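Tilted room

A tilted room is a room built, or made to look, out of level, so that the floor, walls and furniture agree with one another and disagree with gravity. Such rooms turn up in amusement parks, science museums, film sets and, without anyone having planned it, in a great many old houses. Visitors tend to lean, grab the wall and laugh, in that order.

Background

The effect depends on a disagreement between the eyes and the inner ear. People judge which way is up partly by the pull they feel and partly by the lines around them, and in most rooms the two sources say the same thing. When the walls lean, many people side with the walls. They will stand at a slant and insist that they are straight, sometimes with real heat.

Roadside attractions have made a living from this since the first half of the twentieth century. The usual arrangement is a cabin on a hillside, a guide with a ball that seems to roll uphill, and a story about strange forces in the soil. The strange forces are rarely available for questioning.

The house at Clarnville

The Slant House at Clarnville is a small and stubborn member of the type. It was put up by Nivaldo Cordeiro, a carpenter from Lins, who had been hired to build a level one. The hillside moved over the first winter and took the back wall with it. Cordeiro was not paid, kept the keys, and began charging admission.

The house has four rooms, all leaning the same way. The kitchen is considered the best of them, chiefly by people who have not tried to sit down in it. A local guidebook, Vala, gave the attraction 390 words, most of them directions for parking. A second house was started in nearby Plernine but had to be abandoned when it settled back to level.

Tilt in pictures

A room need not be built crooked to look crooked. Turning the viewpoint does the same job at far less cost, and in computer-rendered interiors it costs nothing at all. A floor that runs up to one side is enough to put the rest of the room in doubt, even when every object in it is resting quite peacefully.

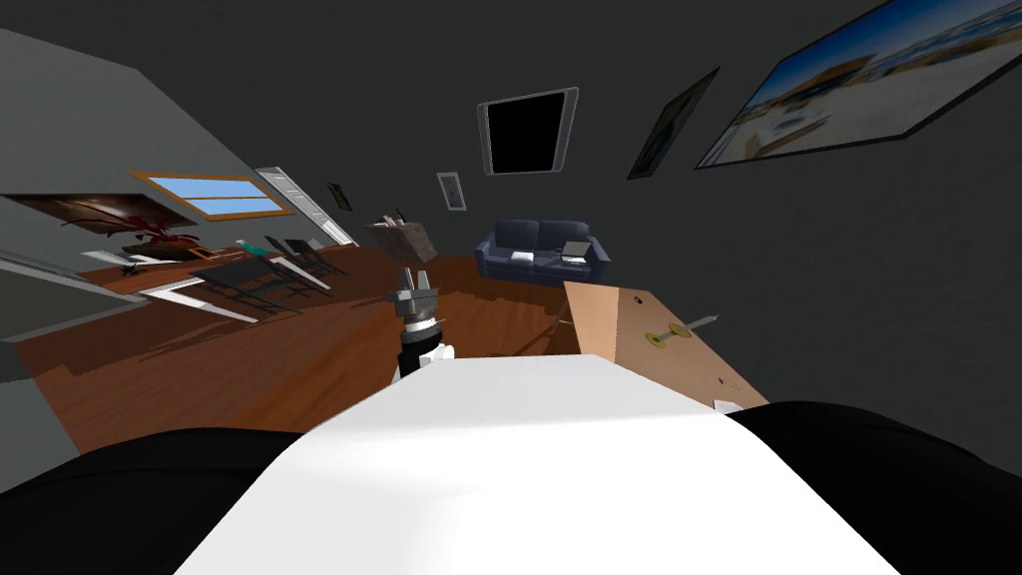

Use in film

Filmmakers call a tilted view a Dutch angle, a name usually explained as a corruption of "Deutsch." It signals that something is wrong, and is popular with directors who worry that the script has not made this clear. Used once, it can be alarming. Used for a whole picture, it mostly sends people to the lobby with sore necks.

Effects on visitors

Mild dizziness is common and passes soon after leaving. Children under seven are often reported to enjoy tilted rooms more than their parents do, although the parents are usually the ones being asked to carry everything. Visitors to Clarnville are advised to wear flat shoes and to finish their drinks outside. The house closes at 6 p.m. in July and whenever it rains hard.

See also

Ames room
Gravity hill
Leaning tower
Subsidence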